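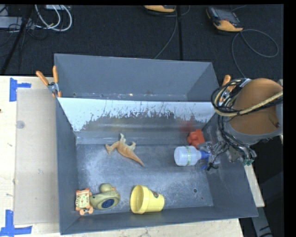
Laur Toy Library: Frequently Asked Questions

Who can join?
Any household in Grulitz or the surrounding townships. You need one adult with a photo ID and something that shows your address, such as a utility bill or a lease. Grandparents and foster parents can hold their own membership.

What does it cost?
A household membership is $60 a year. Child care providers pay the same rate. If the fee is a problem, ask at the desk for the reduced-fee form. It is one page and we do not ask for pay stubs.

How many toys can I borrow?
Up to 7 items at a time. A puzzle counts as one item, and so does a boxed set, whatever is in it. Ride-on toys are limited to one per household.

How long can I keep them?
Three weeks. You can renew once online or by phone unless another member has placed a hold.

What do you have?
The catalog currently lists 2,371 items, from rattles to strategy games for teenagers. You can search by age, type or number of players. Items marked "In repair" cannot be reserved.

How does the online catalog work?
We use Cliseo. Your user name is the number on the back of your card, and your first password is your ZIP code. Please change it after you log in. If the page keeps sending you back to the login screen, clear your cookies and try again.

What if a piece is missing or broken?
Tell us when you return the item. We do not charge for normal wear. For a lost game piece we usually charge $1 or $2. If the toy can't be used without the missing part, we charge the replacement price shown in the catalog. Please don't glue anything yourself.

Do I have to clean toys before returning them?
Wipe off food and dirt. We do the full cleaning here. Dress-up clothes come back unwashed, as some of them can't go in a regular machine.

Can I return toys when you are closed?
Small boxed items can go in the return slot by the side door. Bring puzzles, battery toys and anything large to the desk during open hours.

Do you take donations?
Yes, in April and October only. We can't accept stuffed animals, car seats, cribs or anything under recall.

Do you have toys for speech practice?
Yes. Search the catalog for "Fludent" to find our picture card and sound game kits. They are popular, so place a hold early.

Can I rent the party room?
Members can. It is 600 square feet and has a sink but no stove. Call the desk for open times.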